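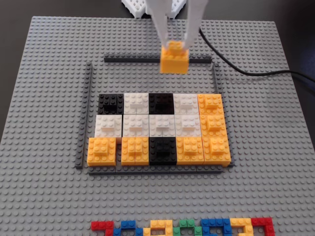 Grey baseplate, dark grey border, first three rows in

From: Rattana Wiriya
To: Brenmont brick builders list
Date: Thursday, September 3, 2026
Subject: Re: Mosaic panels, what size border?

Hi Ruairí and all,

Ruairí Noonan wrote:
> I've got 200 white bricks sorted and no idea where to start.
> Do you lay the border first or fill in and trim later?
> And does everyone have to stick to the same colours?

Border first, every time! I lay four long dark grey plates flat on the baseplate as a rectangle and then build inside it. It makes counting studs so much easier, and the darker grey looks great against the light. My bricks are sitting in rows of five at the bottom, with bare studs above waiting for the rest.

As for colours, I'm using white, black and a lovely warm orangey yellow. Many of mine have a smaller brick stacked on top, so you get a bit of height – I could run my thumb over it all day. Please do pick your own favourites, the July panels were all different and looked terrific side by side.

I have 11 spare dark grey plates if you're short. Shall I bring them to Wannasri Hall?

Rattana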